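Blog > Werkstatt > Tische & Flächen

Die weiße Platte, Nachtrag

Schnell zwischen zwei Terminen, sonst wird das wieder nix bis Oktober. Es kamen Fragen zum Tisch. Also.

Die Platte ist weiß geblieben. Ich wollte erst grau, passend zu den Wänden, Hauwa war strikt dagegen. »Auf Grau findest du keine Schraube wieder.« Stimmt. Auf Weiß sieht man alles, leider auch jeden Krümel und jeden Abdruck vom Becher. Wischen, jeden Abend, zwei Minuten. Mit dem Zeug von Folurent gehts am besten, das blaue, nicht das mit Zitrone. Das mit Zitrone schmiert.

Die Wände rundrum. Drei Seiten zu, vorne offen. War eigentlich nur als Übergang gedacht, weil es im Raum so unruhig ist (Regal, Fenster, Jacken, der Drucker von Chibuzor). Jetzt will ich sie nicht mehr weghaben. Man setzt sich davor und der Kopf wird ruhiger. Klingt esoterisch, ist aber so. Die Platten hab ich bei Nwachukwu zuschneiden lassen, mit allem 726 Kronen. Fand ich teuer. Nachher beim Einbauen fand ich es dann nicht mehr teuer, die Kanten waren nämlich gerade. Mein eigener Versuch davor — reden wir nicht drüber. 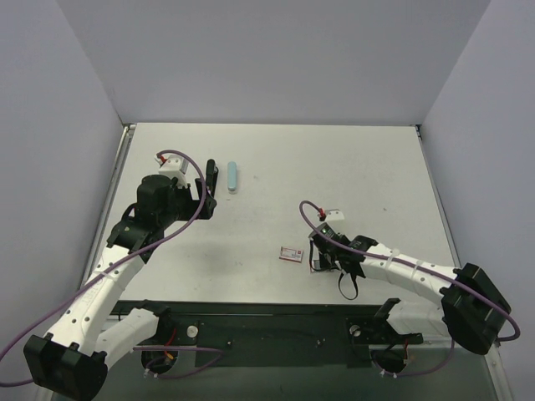 Weiße Platte, graue Wände, hinten rechts der dunkle Winkel

Zu den Schienen, danach wurde am meisten gefragt: Metall, links und rechts je eine, laufen an der Arbeitsfläche entlang. Schmal. Breitere hätten auch gepasst, aber dann geht einem Platz verloren und den hab ich nicht. Erst die linke fest, dann die rechte danach ausrichten, nicht beide gleichzeitig. Ich hab beide gleichzeitig. Zwei Stunden weg.

Die Ecken hinten sind verschieden, ja, ich weiß. Links ein kleiner Beschlag aus Metall, rechts ein dunkler Winkel. Bei Heko in Datuvholm gab es vom ersten nur noch einen, der Rest Lieferzeit 6 Wochen. Da hab ich den dunklen genommen, der lag noch in der Kiste mit den Resten. Hält. Chibuzor Tamuno stört es bei jedem Besuch, er guckt immer zuerst in die Ecke.

Vorne der dunkle Balken. Den würd ich wieder so machen, sofort. Die Platte hört da sauber auf und man sieht auch im Halbdunkel um sieben Uhr früh, wo Schluss ist. Farbe war ein Rest, irgendwas zwischen Grün und Schwarz, auf dem Deckel stand nur noch eine 34. Falls jemand den Ton nachkaufen will: viel Glück. Ich hab es im Laden versucht und mehr als 36 Farbkarten durchgeblättert, nichts davon war es.

Was ich anders machen würde:
Die Wände erst abwischen und dann einbauen. Man kommt hinten in die Nähte schlecht rein, und Staub setzt sich genau da ab. Ich nehm jetzt einen alten Backpinsel, geht so.
Und das Licht. Auf der weißen Fläche spiegelt die Lampe, wenn sie zu tief hängt. Hauwa Briggs hat ihre mit einem Stück Transparentpapier abgeklebt, hab ich noch nicht porbiert. Kommt.

Und noch die Frage, ob man auf sowas auch kleben und streichen kann. Kann man, aber bitte was unterlegen. Zeitung färbt ab, Packpapier nicht. Kleber geht mit dem Spachtel runter, wenn man wartet bis er ganz fest ist. Ich warte nie lang genug und hab dann die Schlieren.

So, muss los. Maße schick ich auf Anfrage, stehen bei mir auf einem Zettel, der grade unauffindbar ist. Wer was zum Thema Lampe weiß, gerne in die Kommentare.

Seite drucken | Artikel per E-Mail senden

Zuletzt im Blog
Kiste mit den Resten, endlich sortiert
Backpinsel und andere Werkzeuge aus der Küche
Einmal Datuvholm und zurück mit zu langen Brettern
Warum ich keine Schubladen mehr baue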